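Economía del trabajo. Apuntes de la sesión 6
Productividad: qué medimos cuando decimos que la medimos
Versión revisada, 21 de abril de 2018

Estos apuntes no sustituyen la lectura obligatoria. Recogen lo que se dijo en clase y un par de cosas que no dio tiempo a decir.

1. El cociente

La definición de manual cabe en una línea: producto dividido por horas trabajadas. El problema está en los dos términos. Las horas las declara la empresa, o el trabajador en una encuesta, y rara vez coinciden. El producto se mide en valor añadido a precios constantes, lo que obliga a elegir un deflactor, y quien elige el deflactor elige buena parte del resultado.

Recordad el ejercicio de Foltenberg. Con base 100 en el año inicial, la productividad por hora de la comarca llega a 126 al final del periodo. Si cambiamos solo el deflactor de la maquinaria, sin tocar ni una hora ni un trabajador, el índice sube a 162. La misma comarca y las mismas fábricas. Cuando leáis en la prensa que la productividad "se dispara", preguntad primero por el índice de precios.

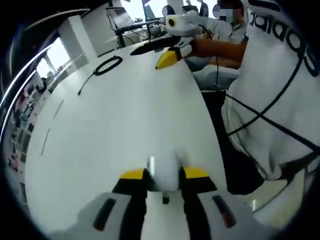 Hay quien responde que estas diferencias se compensan a la larga. Puede ser. Yo no he visto una demostración convincente, y los trabajos que lo afirman suelen darlo por supuesto en una nota al pie.

2. El residuo

Lo que queda del crecimiento después de descontar capital y trabajo se llama productividad total de los factores. Es un resto contable. Ahí dentro caben el progreso técnico, los errores de medida, la utilización de la capacidad, una buena cosecha y los cambios de metodología del instituto estadístico. Llamarlo "tecnología" es una costumbre cómoda y bastante arriesgada.

Dos precauciones para la práctica:
– No comparéis residuos de países con distinto tratamiento del software. 
– Desconfiad de las series que empiezan en el fondo de una recesión: cualquier recuperación parece entonces un milagro.

3. ¿La técnica destruye empleo?

La pregunta está mal planteada y por eso se responde tantas veces. Una tarea no es un puesto, y un puesto no es un sector. El caso Plondia, que tenéis en el dosier, cuenta 551 empleos "en riesgo" clasificando ocupaciones enteras a partir de su denominación. Si se repite el recuento por tareas, la cifra baja mucho – cuánto depende de dónde se ponga el umbral, y el informe no justifica el suyo.

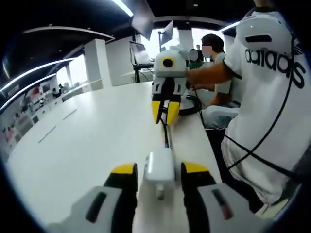
Fig. 2. Pinza montada en un brazo robótico, de frente.

Tampoco conviene irse al extremo contrario. Que el empleo agregado aguante no dice nada de quién pierde el suyo, ni de cuánto tarda en encontrar otro, ni con qué salario. El informe Rovero presume de saldo neto positivo y no publica ni una tabla por edades. Con esos datos no se puede afirmar lo que afirma.

4. Para la próxima sesión

Traed leído el capítulo sobre salarios y productividad, sobre todo la parte de la brecha entre ambos. Fijaos en si el autor deflacta los salarios con el IPC y el producto con otro índice, y calculad qué parte de la brecha desaparece al usar el mismo en los dos. Los datos son los de la hoja de marzo; la columna de horas estaba mal copiada y ya está corregida.

La entrega es individual, dos páginas como máximo. No hace falta que repitáis la definición del cociente.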